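Gurnedport Neighbors Board > Home & Living > Sofa covers that stay put?

Started by bamdale_beth
2020-11-09

Ok, I need opinions from people who live on their couch the way we do. We have an old three-seater, mustard orange, bought secondhand back when we moved to Carrillo Street. The frame is great and the color is great, but the seat had gotten embarrassing, so in June I put a patterned cover over it and left the arms showing. I love how it looks! What I don't love is that it has turned into the household coat rack. Every evening I fold, every morning there's a fresh heap.

The bit in the middle of the seat, with the black clothes on the black and white cover, is where I lose things the most. I sat on a sweater for an entire movie last week. 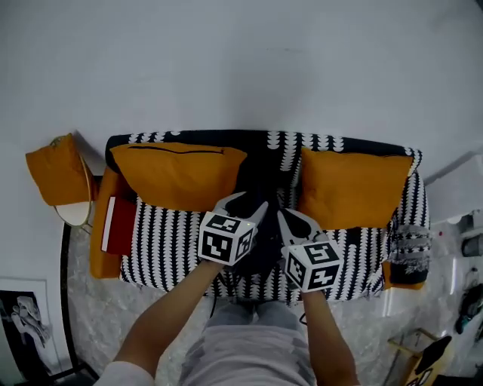

How often do you need to wash a sofa cover like this? Every three weeks if people eat on it, and once every couple of months if they don't.

That's what the lady at the fabric counter told me anyway, and it's been right for us. Cold wash, inside out, hang it over two doors. My real questions are (a) how do you keep the cover from creeping forward, and (b) how do you keep the clothes off it? I'd take an answer to either one.

---

olance_oldtimer wrote:

Creeping forward is easy. Foam pipe insulation from the hardware store, cut to the width of the seat, shoved down into the gap at the back. It holds the fabric down in there and you can't see it. I've had mine in for three years and I only pull it out to vacuum.

Clothes I can't help you with. I live alone and my couch still looks like a laundromat.

---

tinkerbell_mom wrote:

Love that cover with the orange cushions, by the way! I would never have put those together and now I want to.

For the clothes: hooks by the door. We put up a rail at kid height and one at grown-up height and the couch was clear in a week. It has to be closer than the couch or they won't use it. That's the whole trick.

---

Đạt Trịnh wrote:

I'll disagree with the hooks. We did hooks. Then we had full hooks AND a full couch, because hooks fill up with stuff that isn't being worn and after that there's no room for today's jacket. What worked at our place was a big lidless basket right at the end of the couch. Anything on the seat at bedtime goes in, no folding, no sorting. If you want your sweater back you know where it is.

Also I would wash that cover a lot less than you do. Dark cotton goes gray fast. Shake it outside, spot clean, and do the machine maybe four times a year.

---

tinkerbell_mom wrote:

A basket is just a couch with sides. You moved the pile two feet to the left!

---

Đạt Trịnh wrote:

Two feet to the left is where I wanted it. I can sit down now.

---

quiet_corner_15 wrote:

Four times a year?? With kids and snacks? I'm with the fabric lady on this one. Crumbs work down into the weave and then you're basically sanding the cover every time you sit. If the color worries you, use the short cycle and go easy on the soap.

Beth, is yours one piece or separate pieces for seat and back? One piece always creeps. I cut mine in half, hemmed both edges and tucked them into the gap from either side. Took me an afternoon, and I'm slow with a sewing machine.

---

bamdale_beth wrote:

One piece, and I'm scared to cut it. I'm going to try the pipe foam first since it can be undone.

So I talked it over at dinner and we're doing the basket for a month and then the hooks for a month, and whichever one leaves me with a place to sit wins. My husband says the real problem is that we own too many sweaters, and he may be right, but he's also the one who leaves his on the arm. I started going through everything this afternoon and making piles - keep, wash, pass along - and of course I made the piles on the couch, so it looks worse than it did when I posted. 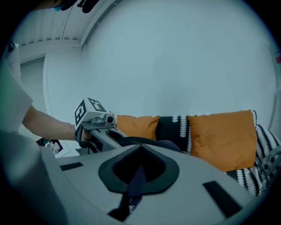

The pass-along pile is growing faster than I thought it would. I had three black tops that were so close to identical that I'd been wearing whichever one surfaced first. Two of them are going. The knitted things are harder, because my mother-in-law made half of them and she visits. Does anyone know if the Olance thrift shop is taking clothing right now? Last time I went they only wanted housewares.

---

olance_oldtimer wrote:

They take clothing in the mornings, around the back. Washed and bagged. They won't take anything with a broken zipper, I tried.

On the foam, get the thicker kind. The skinny one pops right back out when somebody flops down hard.

---

quiet_corner_15 wrote:

For the mother-in-law knits, keep one on the arm of the couch as a throw. It counts as using it. I've gotten away with this since our wedding.

---

tinkerbell_mom wrote:

Ha, stealing that. Still think the hooks are going to win, but please come back and tell us either way.

---

Đạt Trịnh wrote:

Basket. And get one bigger than you think you need, because the small ones tip over when the heavy sweaters go in on one side. Ours is sitting by the radiator and the cat sleeps in it, so factor that in.

---

bamdale_beth wrote:

No cat here, but the kids would probably fit. I got the thick foam on my way home and it went in fine. The cover has stayed put through one dinner and one homework session so far. I'll look for a basket next time I'm in town and post again once we've switched over to the hooks.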